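Walkaround notes for the fab shop in Codville, second half of the year. I do this one every November, start at the roll-up door and go clockwise, and I write it down as I go so the spelling is what it is. Ghislain MacLeod gets the copy with the coffee on it.

Marks: **OK** is fine, **FIX** means put a work order in, **STOP** means it's tagged out and you don't touch it until I've pulled the tag myself.

## Door, aisles, floor

- [x] Roll-up door, bottom edge sensor — OK. Put a scrap of two-by-four under it and it went right back up.
- [x] Yellow lines visible — OK mostly. They're worn through by the saw, but you can still tell where you're meant to walk.
- [ ] Aisle clear to the back exit — FIX. There was a pallet of angle iron sitting half in the aisle when I got here, and it was still there when I finished. I know it came off the truck late. It still has to move!
- [x] Exit signs lit, both doors — OK
- [ ] Floor drain cover by the wash bay — FIX. It rocks when you step on the corner. I put a cone on it.

The aisle thing is the one I keep writing up. I wrote it up last spring too (different pallet, same spot), so what I'd like this time is a painted box on the floor for truck drops, over on the Lapointe side where there's room for it. I'll buy the paint.

## Press brake and shear

- [x] Light curtain stops the ram — OK, tried it at both ends and in the middle with the test rod
- [x] Foot pedal cover in place — OK
- [ ] Back gauge guard — FIX, missing two screws on the left
- [x] Shear hold-downs and finger guard — OK
- [x] E-stops, brake and shear — OK, all of them latch and need a twist to let go
- [ ] Die rack — FIX. The long dies are on the top shelf again.

Please put the long dies down low. I got my thumb under one of those years ago and I can still tell you when it's going to rain. The rack has a label for every slot now, so if a label says LONG then that's where the long one goes, and if there's already a short one in there, well, move the short one.

The brake hour meter reads 2,164. Greseo wants the ram oil changed by hours now and not by the calendar, so write that number on the card every time you grease it. The card is taped inside the electrical cabinet door. The old card had nothing on it since spring, and I'm not mad, I'm just saying the pen is on a string right next to it.

## Welding bays

1. Curtains — OK in bays one and three. Bay two has a burn hole at eye level for anybody walking past. FIX.
2. Bottles chained — OK. Every one of them, caps on the spares too. Thank you, second shift.
3. Leads and ground clamps — FIX. The clamp in bay one has a weak spring and somebody has been helping it along with a vise grip. New clamp, please, and I'd like the vise grip back in my box.
4. Fume arms — OK. The one in bay three droops if you pull it all the way out. I snugged the knob and it held while I stood there, so give it a look when you're next in that bay.
5. Flashback arrestors — OK, dates are good
6. Fire blanket — OK, in its pouch, pouch on its hook

One question came up while I was in there, about grinding in the bay with the curtain open. Close it. The sparks go a lot farther than you think they do, and the bench on the other side is where folks leave their rags.

## Grinders and drill press

- [x] Tool rests set close to the wheel — OK on the big pedestal
- [ ] Tool rests, small bench grinder — **STOP**. The gap was big enough to pull a part down in there, and the wheel has a chip in it besides. Tagged and unplugged. A new wheel is on order, tag number 495.
- [x] Drill press chuck guard — OK
- [ ] Drill press vise bolted down — FIX. One bolt. It needs two.
- [x] Face shields on the hook — OK, although the green-rimmed one is so scratched up I'd rather look through a shower door. Threw it out.

## Crane and rigging

- [x] Hook latch snaps shut — OK
- [x] Upper limit switch — OK, ran it up slow with nothing on it
- [x] Pendant buttons marked and not sticking — OK
- [ ] Slings — FIX. I laid all of them out on the floor and pulled 13 that had cuts, melted spots or no readable tag. They're cut in half and in the dumpster, so don't go looking for them.
- [x] Chain, no stretched links — OK

If you can't read the tag on a sling, you don't know what it lifts. I don't care how good it looks. I'd rather order new ones out of my own budget (and I just did) than guess with a thousand pounds of plate hanging there.

## First aid, eye wash, extinguishers

- [x] Eye wash, ran it until clear — OK. Cold as anything.
- [ ] First aid cabinet — FIX. Out of the big bandages and low on burn gel. There's plenty of tape for some reason.
- [x] Extinguishers charged and pinned — OK
- [ ] Extinguisher by the paint room — FIX, it's blocked by a trash can. I moved the trash can. It'll be back by lunch, I bet.
- [x] Emergency numbers posted — OK, and I crossed out the clinic that closed

## Compressor room

- [x] Belt guard — OK
- [x] Relief valve tag in date — OK
- [ ] Tank drain — FIX. It's supposed to be opened at the end of every shift, and I got a good long spit of water out of it at 6:30 this morning.
- [x] Hearing protection sign and the little box of plugs — OK

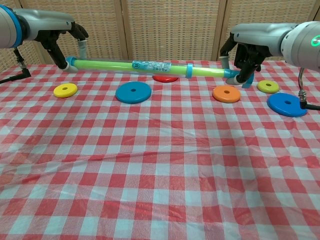
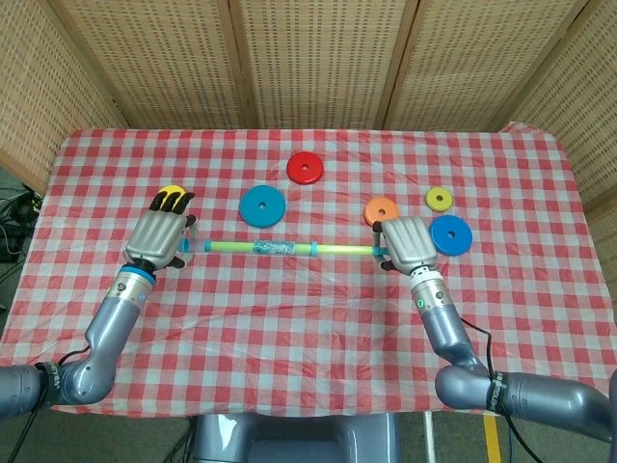 The air line itself is in better shape than last time. Clelteck came out and swapped the two leaky couplings on the north wall, and you can hear the difference when the saw's off. There's still a hiss behind the paint room, up high. I couldn't get to it with the short ladder and I wasn't about to stand on the top step during a safety walk, so that one gets a FIX and somebody with the lift.

Speaking of ladders:

- [x] Eight-foot fiberglass — OK
- [ ] Six-foot — FIX, one rubber foot is gone
- [ ] The old wood one — **STOP**. Cracked rail. I've moved it out back, and please don't bring it in again.

For the work orders, put my initials and the section name at the top so Ghislain can sort them. STOP items come first, then the slings, then everything else in whatever order the parts show up. I'll come back through for the aisle, the drain cover and the bay two curtain before the end of the month, and I'm bringing the floor paint with me.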